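适合读者：小学四年级以上
栏目：声音与影像
更新：2018年1月25日，星期四

# 电影里的脚步声从哪里来

电影里有人走过石子路，观众会听见沙沙的脚步声。这个声音多数时候是在录音棚里另外录的，画面拍完以后才加进去。这项工作叫“拟音”，做这项工作的人叫“拟音师”。

本文以动画短片《Cavusgate》为例，说明拟音的步骤。短片由 Griditz 工作室制作，全长3,620格，拟音师是 Lợi Hà，文中的数据来自她的工作记录。

## 一、先认识声音

物体振动时，会推动周围的空气。空气一疏一密地向外传，传到耳朵里，推动鼓膜，人就听见了声音。

每秒钟振动的次数叫“频率”，单位是赫兹。振动越快，声音越高；振动越慢，声音越低。人耳能听到的最低频率通常写作20赫兹，比它更低的声音叫“次声”。

振动的幅度决定声音的大小。用力敲鼓，鼓皮上下移动的距离大，声音就响。

还有一个性质叫“音色”。钢琴和小提琴可以演奏同样高、同样响的音，人仍然分得出哪个是钢琴。同一个动作，换一种材料，音色也会改变。拟音师选道具时，主要考虑的就是音色。

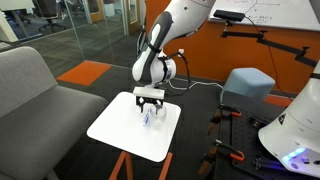
*透明杯子和印有蓝色字样的小瓶*

## 二、为什么不直接用现场的声音

拍真人电影时，现场有录音师，他的首要任务是录清楚演员说的话。话筒尽量靠近演员的嘴，或者对准演员的嘴。这样一来，脚步声、衣服摩擦声、放下钥匙的声音都会变得很轻，有时完全录不到。

现场还有不需要的声音，例如远处的汽车和头顶的飞机。后期处理时，这些声音要去掉，脚步声也可能一起被去掉。

另外，电影常常要翻译成别的语言。配音演员重新录台词，原来的台词轨道就不能用了。如果脚步声和台词录在同一条轨道上，它们会一起消失。所以制作人员要准备一条没有台词的轨道，里面只有音乐和各种效果声，行业里叫“国际声轨”。

动画片的情况更简单：画出来的人物不会发出任何声音。《Cavusgate》里的每一个声音都要另外制作或寻找。

## 三、三类拟音

**脚步。** 拟音师看着屏幕，模仿角色走路。录音棚的地面上有几个方形浅坑，里面分别铺着石子、沙土、木板和水泥。角色走到哪种地面，拟音师就踩哪一个坑。鞋子也要换，硬底鞋和软底鞋的音色差别很大。

**衣物。** 角色转身、坐下、抬手，衣服都会摩擦。拟音师拿两块布，在话筒前面揉搓。这类声音很轻，观众一般不会注意到，可是去掉以后，人物会显得像贴在背景上。

**道具。** 开门、倒水、翻书、放下茶杯，都属于这一类。它的种类最多，需要的东西也最杂。
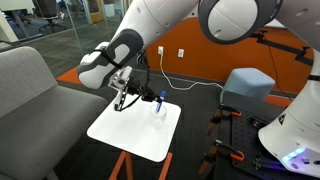 **栏目：材料与替代**

有些声音无法用原物录制。马不能牵进录音棚，骨头也不能真的折断。拟音师会找一种音色相近的材料来代替：

| 画面里的声音 | 常用的替代材料 |
|---|---|
| 马蹄声 | 两半椰子壳，敲在硬地上 |
| 踩雪声 | 装着玉米淀粉的布袋，用手挤压 |
| 骨头折断 | 芹菜，快速折断 |
| 鸟扇翅膀 | 一副皮手套，互相拍打 |
| 篝火燃烧 | 玻璃纸，慢慢揉皱 |

替代材料能够骗过耳朵，与大脑的工作方式有关。眼睛看到马在跑，耳朵同时听到“嗒、嗒”的声音，大脑就会把两者当作同一件事。如果只听声音、不看画面，很多人猜不出那是马蹄。

《Cavusgate》里有一头名叫 Drarnano 的石头怪兽，它走路的声音由两层组成。第一层是沙袋落在木板上，提供低沉的部分；第二层是花盆碎片互相摩擦，提供尖锐的部分。两层叠在一起，听起来又重又硬。

## 四、怎样对准画面

电影由一张张静止的画面组成，每一张叫一“格”。常见的速度是每秒24格，短片的长度可以这样计算：

3,620 ÷ 24 = 150，余20

150秒等于2分30秒，所以短片长2分30秒又20格。余下的20格不足一秒。

脚落地的画面在第几格，脚步声就应该从第几格开始。声音偏早或偏晚几格，观众就可能觉得不对劲。一格的时间是二十四分之一秒，约为0.042秒。

录音时，拟音师跟着画面表演，做完一遍再听一遍。差得多的，重录；差得少的，交给剪辑师 Sihan Du，在电脑上把声音向前或向后移动一两格。
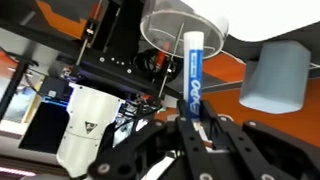 *竖着的白色记号笔，蓝色标签上印有 EXPO*

剪辑师还要检查声音的远近。角色站在远处，脚步声应该小一些，高频的部分也要减少。角色走进山洞，要加上回声。洞壁把声音反射回来，反射声比直接传来的声音走了更长的路，到达耳朵的时间也更晚。

空气中的声速通常取每秒340米。假设角色离洞壁17米，声音一去一回，共走34米，需要0.1秒。剪辑师可以按照这样的计算，设置第一次回声的时间。

## 五、话筒放在哪里

话筒离物体近，录到的细节多，房间里的回声少。话筒离物体远，细节减少，房间的声音增加。

Lợi Hà 录道具时用近、远两支话筒。近处的负责细节，远处的负责空间感。两条声音分别保存，混音时再决定各用多少。如果把它们提前合在一起，以后就很难分开。

录音棚的墙上装有吸音材料，作用是减少反射。录下来的声音越“干”，后面越容易加工，因为回声可以后加，录进去的回声却很难去掉。

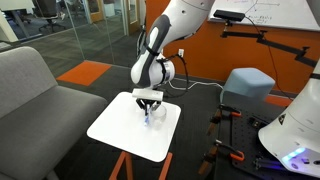

道具类拟音可以在家里做一次小实验，目的是比较材料对音色的影响。需要一部能录音的手机，还要一位大人陪同。上图中那种矮的透明杯子就可以使用，再准备一支带笔帽的笔。手机放在杯子旁边，保持距离不变。用笔轻敲杯壁，录一次；往杯里倒一半水，用同样的力气再敲一次。接着换成纸杯和金属杯，重复上面的步骤。每次只改变一个条件，否则无法判断声音的变化是由什么引起的。

录音时应填写一张记录表：

| 次数 | 杯子材料 | 是否有水 | 声音高低 | 声音长短 |
|---|---|---|---|---|
| 第一次 | | 无 | | |
| 第二次 | | 半杯 | | |
| 第三次 | | 无 | | |
| 第四次 | | 半杯 | | |

杯子里加了水，敲击杯壁时，杯壁要带着一部分水一起振动。振动的质量变大，频率通常会降低，声音就变低。纸杯的结果可能不明显，因为纸会很快消耗掉振动的能量，声音太短，高低不容易听清。

注意事项：

- 玻璃杯只能轻敲，有裂纹的杯子不能使用。
- 手机要离水远一点。
- 录音前关掉电风扇和电视。

## 六、词语表

**拟音**：看着画面，用各种道具制作效果声。

**频率**：每秒钟振动的次数，单位是赫兹。

**音色**：声音除了高低和大小以外的特点，与物体的材料、形状等有关。

**格**：电影里的一张静止画面。

**国际声轨**：没有台词、只有音乐和效果声的轨道。

**混音**：把台词、音乐和效果声按合适的大小合在一起。

下一篇：《电影里的雨是怎样下的》，七月更新。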